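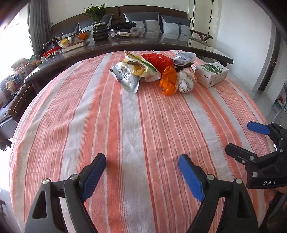

Keerthana Thevar
Household helper coordinator, Bondurdale

Need two people for table clearing and sorting, start asap. Ad goes up 4/4/23, comes down when we fill it.

The work - small stuff piles up on the round table. Snack bags, foil packs, tissues, knotted plastic bags, tape. You sort it, food goes to the kitchen, the rest to its shelf, trash out. Shake out the striped cloth, put it back straight. Then the next room.

Pay is 18 an hour, paid thru Zodano. Shifts are short, mornings mostly. No experience needed but you should be ok bending and lifting a bit.
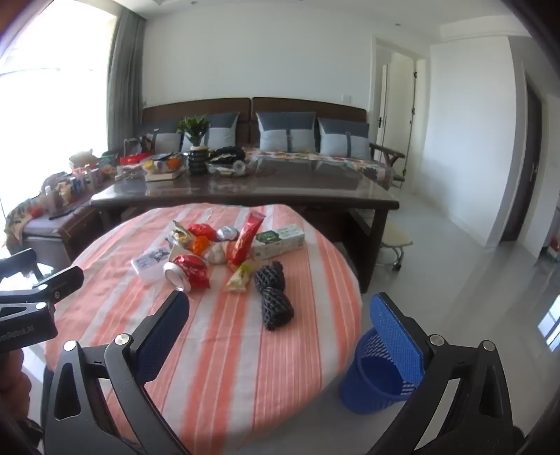 Also on the list: empty the wastebasket, wipe down the long dark table, water the plant, straighten the sofa cushions. Garlic and fruit do not go in the same drawer as the toothpaste - yes this has happened. Dont throw out anything with a label on it untill you ask.

Must have: own ride to Bondurdale, one reference, a phone that gets texts. Nice to have - you've worked with Danish Soomro before, he does the key handover.

To apply text Danish or leave a note at the Shetty office, box 419. Name, number, which mornings. No resumes pls.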